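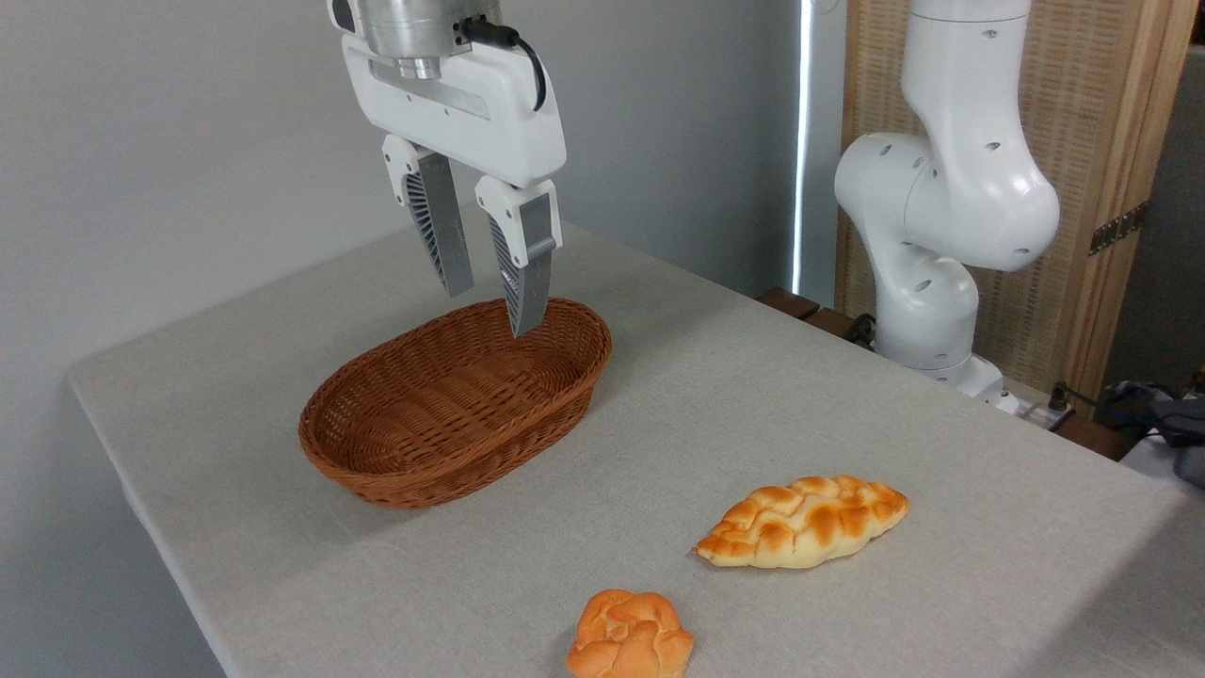
Oval wicker basket, reddish brown, tight weave.

Dec 7, 2020

Hi all, Teodor Sowa again with the Jernolside basketry report!

Good news first: the evening classes filled up (we had 40 places and could've used more), and the Perrin money covered every bit of the willow. We've spent 3,000 of the 4,000 you gave us, and the rest is set aside for tools, mostly bodkins and side cutters, plus a soaking tank if Skoller ever calls me back about the price.

The not so good part is the pattern booklet. I promised it for August and it's still sitting at 60 pages with no index and a chapter on rims I keep rewriting. Vidlow has agreed to print it whenever I'm done, which was kind of them.

Next up is the beginners' group, who want to try handles (brave!). I'd also like to move 200 of the tool money over to printing, so please let me know if that's okay with you.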